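Lirnix Hardwax Oil, Satin

A one-part oil and wax finish for indoor wood: dressers, counters, tabletops, shelves. Supplied ready to use. Sand bare wood to 150 grit, remove all dust, and apply a thin coat with a pad or short brush. Wipe off any excess within 10 minutes.

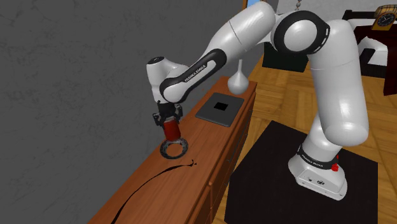

Matvii Prokopenko: The second coat went on much thinner than the first. One can was enough for both.

Recoat after 14 hours. Two coats are standard – add a third on surfaces that get daily use. Do not thin.
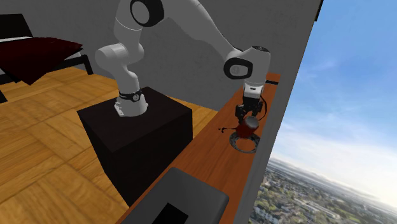
Clenda, April 6, 2019

The 3-liter can replaces the older size under order code 865. The formula is unchanged. Store above freezing with the lid tight.
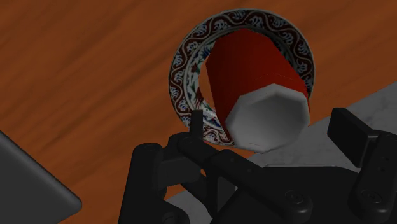 Oily rags can catch fire on their own. Lay them flat outdoors to dry, or soak them in water before disposal.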